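Notes from the Open Afternoon at Birnimik

Posted in January, under Visits

I was pleased to attend the open afternoon held by Birnimik, the small automation workshop that occupies the upper floor of the old Todorova building. The invitation came through Elin Ifans, with whom I served on a training program for warehouse supervisors, and it was extended to readers of this blog as well. Several of you came, and I thank you for it.

Guests were received at two o'clock. There were 33 names on the list, and the workshop had sensibly divided us into groups so that everyone could stand close to the tables. My own group was led by Lowri Lewis, who has charge of the handling work. She asked us to leave bags and coats in the front office and to keep our hands behind the yellow line unless invited forward. These rules were observed by all, including the younger visitors.

The first part of the program was a short talk by Cledwyn Howells on the history of the workshop. Birnimik began by repairing conveyor drives and still does a good deal of that work. The handling group was formed later, at the request of Altance, a customer that packs wooden parts for furniture kits and wished to know which of its packing steps could be done by machine. Mr. Howells was frank on this point. Some of the steps can be done now, some cannot, and the customer has been told which are which. I found the talk clear, although it ran past its time and the question period was shortened as a result.

We then moved to the demonstration tables. The first was given over to a hand-held gripper, which a person carries to the work and closes by means of a trigger. A camera mounted on the tool records each attempt, and the recordings are used later to teach a robot arm the same task. Ms. Lewis explained that the group aims for 1000 recorded attempts at each task before any training is started, and that 300 had been completed for the one we were to see.
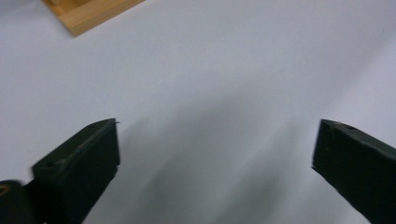
Visitors who have followed my earlier posts will know that my chief interest is in how such work is taught to new staff, and I put several questions to Ms. Lewis on the subject. A new operator at Birnimik spends the first morning with the tool and no task at all, opening and closing it until the hand is used to the weight. After that comes the approach. With the jaws open wide and the wooden piece still well beyond the left finger, the operator has a long stretch of bare white surface to cross, and trainees are told to cross it at one steady pace. They are also shown how a soft gray shadow can lie over the surface between the fingers, and are asked to keep the lamps where they were set so that the light does not change from one attempt to the next. Written instructions for all of this run to 14 pages. I was permitted to read them and found them well ordered, with the exception of the section on cleaning, which refers to a type of cloth the workshop no longer buys.

Members of the group were then invited to try the tool. I took my turn and can report that it is heavier at the front than one expects. My first attempt at picking up a block was poor and my second was acceptable. Wanting Tang, who had come with the party from Kandov, did very much better and was asked, in good humor, whether she would consider a change of employer.

At the second table, Alun Dafis presented the robot arm itself. He ran a simple sorting task for us and stopped it twice, once by the button on the bench and once by the button on the wall, in order to show that both were in working condition. I wish more demonstrations included this. Mr. Dafis also answered a question on noise, which had been raised by a visitor whose office lies beneath the workshop, and agreed to move the compressor away from the stairwell.

Tea was served in the front office at half past three. I would suggest for next time that the tea be placed farther from the coat rack, as the two lines became mixed. A parking notice at the street entrance would also be of help, as the spaces behind the building are reserved for the ground floor tenants until five.

The workshop intends to hold a second open afternoon once the recordings for the present task are complete. Readers who wish to attend should write to me through the contact page, stating whether they need the elevator, and I will forward the names to Ms. Ifans.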